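Bench notebook, Daluder cell (two-arm tabletop)
October 11, 2025

Went through the cell before the next block of desk-tidying runs. Left arm first, then right, then the table.

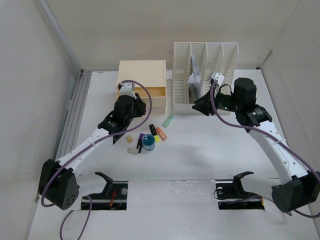 Left arm had been drifting at the wrist. Commanded home and it came back a little low, same direction every time, so I didn't bother with the camera calibration and went straight to the mechanical side. Two of the screws holding the wrist to the upper link took most of a quarter turn. Put a drop of the medium threadlocker on both and left them 20 minutes before moving anything. Homed it 7 times after that and could not see the offset with the pin gauge. Will check again tomorrow before calling it fixed.

Cable on the left: it wants to pull tight when the arm reaches over the drawer box and the wrist rolls outward. Gave it more slack at the gripper end and moved the tie further down the link. Ran the full roll by hand with power off, then at slow speed. No tugging at the connector. If you re-tie it, leave a loop big enough to get two fingers through. Right side cable was fine, didn't touch it.

Right arm: base motor reads 40 C after a long session, same as last time. Gripper closes evenly. Wiped the finger pads with alcohol, they had picked up ink. Pads are the old Irkavska ones and are getting shiny at the tips. There is one set left in the parts drawer. Need to order more before November.

Drawer box: the drawer was sticking on the way in. Rubbed candle wax on the runners, much better. Start position is a little open, so the gripper has something to catch. Please don't leave it fully shut at the end of a run, the arm can't get hold of it and the script just waits.

File organizer sits against the back wall. It walks backward and sideways when an arm bumps it, so line it up again between runs. I tried double-sided tape under it once and it left a mess on the table, so no tape.

Objects: highlighters, markers, eraser, the blue glass piece with the metal lid. Put them back in the middle where both arms can reach. Caps on, pushed until they click. Grip force for the glass is its own entry in the Iturra config, set to 65 percent of the default. Leave it there.

Cutouts at the front edge: vacuumed both. Keep small parts away from them when the arms are off, it is a pain to fish anything out.

Still to do:
- recheck left wrist home position, cold start
- order finger pads
- copy the new tie point into the setup sheet
- find out why the right arm logs a timeout on the first command after power-up. Second command always goes through. Have been ignoring it, should stop.

Powered down at the wall, both arms in rest pose.

Wenthorpe Robotics Workshop | Contact the bench team | © 2025 Wenthorpe | Back to top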